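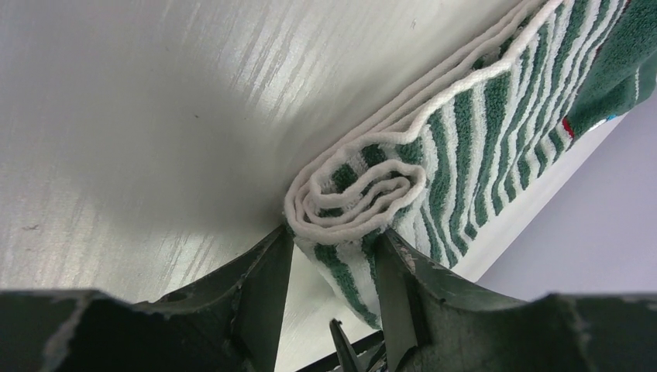 图1 腕部相机视角:绿白条纹毛巾卷的端头位于两指之间

Novano桌面机械臂套件试用报告
课程项目:服务机器人综合实践
小组成员:Benjamín Zúñiga、Dulce Espinoza

一、为什么选这个套件

选题的时候我们两个人意见很不一样。Benjamín想做移动底盘,Dulce想做机械臂,最后是实验室柜子里那套还没有人写过报告的Novano帮我们做了决定。它是一套面向教学的桌面机械臂套件,带一个两指夹爪和一个装在腕部的小相机,配套软件叫Daza,负责标定、遥操作和轨迹录制。课程要求我们对一件现成产品做完整试用,并且用它完成一个自己定的任务。

任务我们定的是毛巾:抓住桌上卷好的毛巾,提起来,放到旁边的托盘里。听起来很小的一件事,做起来比方块有意思太多了!方块抓歪一点,它还是方块;毛巾抓歪一点,整卷就散开,下一次拍到的形状和上一次完全不同。老师看到开题表时说了一句“你们会很忙的”,这句话后来应验了。

二、开箱和安装

套件说明书写得比我们想象中清楚。每个关节的线都有编号,螺丝按步骤分袋,我们第一天下午就把臂体装好了。中间返工过一次,腕部转接板装反了,相机的线不够长,只好拆下来重装。建议后面用这套设备的同学先把相机线穿过去,再固定转接板,说明书第7页的小图其实画了,只是我们没有仔细看。

Daza的安装过程也比较顺利。标定向导会让机械臂依次走到几个姿态,每走一步就提示检查一次,整个流程走完不需要写代码。我们很喜欢这一点,因为组里只有Dulce以前碰过手眼标定,Benjamín是照着向导第一次做,做出来的结果和她的差别很小。

要说不满意的地方,是软件里的中文翻译。“回零”和“归位”在两个菜单里指的是两件事,我们搞混过,机械臂当着全组同学的面慢慢躺到了桌上。

三、夹爪和腕部相机

夹爪是我们花时间最多的部分。两根手指是墨绿色的,表面哑光,尖端收得比较窄,指面做成了有棱角的形状。实验室这套已经用过一段时间,棱边上有不少发白的磨痕,右边那根手指内侧靠上的位置最明显。我们担心过磨损会影响抓取,后来做了对比,换上备用手指以后毛巾任务的结果没有看得出来的变化,就又换了回去。

窄尖端对毛巾这类东西很友好。卷好的毛巾端头是一层一层叠起来的,宽手指容易把外层推皱,窄手指可以从两侧贴近,再慢慢合拢。我们试过三种接近方式:从正上方往下抓,从侧面抓中段,对着端头抓。正上方最稳,也最没有悬念;侧面抓中段容易把毛巾往前推;对着端头最难,可是一旦夹住,整卷被拉出来的样子非常漂亮,我们两个在实验室里喊出了声(隔壁组过来看了一眼)。

腕部相机装得离夹爪很近,手指会一直出现在视野下方。起初Benjamín觉得这太占画面,想把相机往后移。用了几天之后他改了主意:对准的时候,两个指尖就是现成的参照,毛巾端头在不在两指之间一眼就能判断。图1就是这样的情形,卷起的端头朝着夹爪,白色的包边在绿色条纹之间绕来绕去,层次很清楚。遥操作时我们基本只看这一路画面。

四、桌面反光带来的麻烦

白色桌面是我们自己选的,理由是干净、对比度高。对比度确实高,反光也确实高。光从上方照下来,桌面上会出现一道道银白色的亮带,而毛巾上恰好也有白色条纹。我们第一版的分割程序按颜色取绿色区域,再向外扩一点,把白条纹补进来,这一扩就经常把亮带也算成了毛巾。

解决办法试了两个。第一个是调阈值,调了一整晚,白天灯光一变又不行了。第二个是改用纹理:毛圈布表面一粒一粒的,桌面是光滑的,在小窗口里算局部变化,两者分得很开。这个想法是Dulce在食堂排队的时候想到的,当天晚上改完代码,误检一下子少了很多,那种感觉真的太好了!

顺带说一句,毛巾上靠近深绿色素面那一段有一点很小的红色和蓝色,纯按颜色分割时会在那里留下小洞。换成纹理方法以后就不用再单独处理。

五、数据录制和测试过程

Daza的录制功能是整个套件里让我们最惊喜的。按一下手柄开始,再按一下结束,关节角、夹爪开合和相机画面自动对齐保存,回放时可以拖动时间轴。我们一共录了1000段操作,其中有一部分是练手时录的,质量比较差,整理时剔掉了。录到后面两个人已经形成了默契,一个人操作,一个人重新卷毛巾,摆好就说“行”,然后马上开始下一段。

重新卷毛巾这件事值得多写几句。刚开始我们每次都卷得很整齐,训练出来的模型在整齐的毛巾上表现很好,稍微松一点就不知道往哪里伸。后来我们故意换着卷:有的紧,有的压扁,有的斜着放到靠近桌边的地方。桌边的情况最难,手指下降时要避开桌沿,遥操作的人手心都会出汗。

正式测试做了34次,毛巾的摆放由没有参与录制的同学决定,他们下手比我们狠得多。失败主要集中在两种情况:一种是只夹住了外面一两层,提起来以后整卷展开;另一种是毛巾贴着桌边,夹爪在上方犹豫,来回小幅移动,直到超时。第二种失败看着挺可爱的,不过确实是失败,我们都如实记进了附表。

六、和Bikex的简单比较

同一门课里还有一组用的是Bikex套件,我们借来玩了一个下午,谈不上严格对比,只写直接的使用感受。Bikex的臂展更长,动作也更快,适合做分拣。它的夹爪是平行的宽指,抓盒子很牢,抓我们的毛巾就吃力一些。软件方面Bikex给的接口更底层,能改的东西多,上手也慢。如果任务里有布料、软包装这类东西,又想在一个学期里做出结果,我们会继续选Novano;如果组里有人喜欢写底层控制,Bikex会让他很开心。

七、希望改进的地方

夹爪没有力反馈,这是我们最想要的功能。现在判断夹住了几层,只能看相机画面和电机电流,电流的变化对薄毛巾不够敏感。

手指的固定方式也可以更方便一点。更换一次要用到两种规格的螺丝刀,拆装时还得扶住里面的连杆,一个人做有点手忙脚乱。

另外,相机画面在夹爪附近偏暗,背光时指尖和毛巾阴影容易混在一起。套件如果附一个小补光灯就更好了,我们临时用台灯照过,效果不错,但是桌面反光又回来了。

八、后续计划

下学期的选修课Wetilitz工作坊允许延续旧题目,我们已经报了名。打算做的是把平铺的毛巾先折好,再抓取放入托盘,Benjamín负责折叠动作的录制,Dulce继续改纹理分割,并且试一试不同颜色的桌垫。程序和标定文件放在课程共享目录里,录制数据体积比较大,存在实验室的移动硬盘上,需要的同学可以直接找我们两个人拷贝。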